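Valbona Papadopoulos
04/12/2020

Thread on bins for loose small items. I sort mixed returns at Istora and have opinions about containers, most of them about the walls.

1/ Sloping walls, always. A straight-walled tote gives you a square corner at the floor, and small soft things wedge in it. A slope gives them back to you.

2/ Dark grey is fine for the interior. Pale and bright items stand out on it. Dark items are another matter – I put those in the white totes.
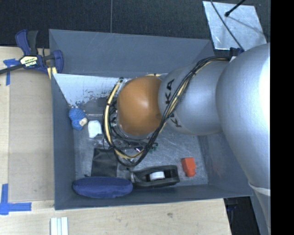 Storage & Sorting

3/ Scuffs. A bin floor covered in light scratches and streaks is still a good floor. I retire a bin for cracks or a warped base, never for looks.

4/ Mixed contents are where it gets slow. A small blue thing with a knitted look and a small white squarish thing have nothing in common except size, and size is a poor category. I sort by material first, then by where it ships.

5/ Keep it to one layer. Once items overlap you are digging, and digging is how the small ones get missed. We cap ours at 255 items per shift per table, and the cap holds only if the bins stay shallow.

6/ Table height matters more than bin depth. Nermina Georgiev raised ours by 2 inches in May and the complaints about backs stopped.

7/ Labels go on the outside of the short wall. Inside labels get scraped off. We tried the Soriano clip-on holders and lost more than 8 in the first week.

8/ Cleaning: damp cloth, mild soap, dry before stacking. Smudges that survive two passes can stay.

Lids are a separate thread.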